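Open house at Vumar, and I finally got in

I've been driving past the Vumar building on Halell Street for ages, so when the sign went up saying the public could come in on Tuesday evening, I was there before the doors opened. So were a lot of parents with kids in soccer gear!

Most of the crowd headed straight for the kitchen. Vumar has put in a real counter with a double sink and cabinets, and the two-armed robot they call Siltau spends its days in there learning to deal with dishes. It works with plates, mostly, and it takes its time over each one.
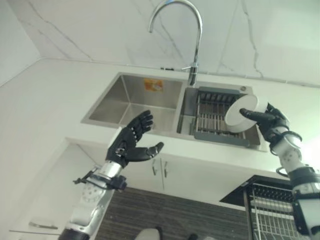

I stayed for almost 30 minutes, way longer than I meant to. The engineers were happy to talk (maybe a little too happy, my parking meter ran out), and they told us the hands took far more work than the arms did. Plates are hard, they said, and glasses are worse. A girl next to me wanted to know if it could do homework. Not this year, apparently.

The other big topic was the dish rack, which pulls out of the cabinets like a drawer. I hadn't thought of opening a drawer as a skill, but the team has spent 7 months on that and the plates together, and they still want to get faster.
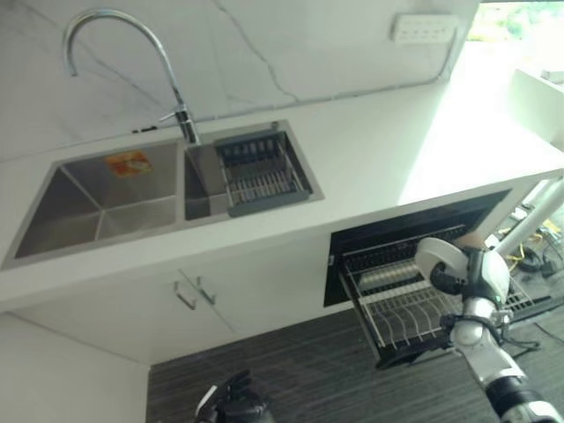

Villalobos, standing behind me, said it was all very nice but a regular dishwasher would be done before dessert, and asked who was going to scrub the pans. Fair point, and I heard a few people agree. I'd still take one at my place after Thanksgiving.

There was coffee in the lobby, plus a table for signing up for the next visit. Groups are limited to 30, and the kitchen demo starts at 7.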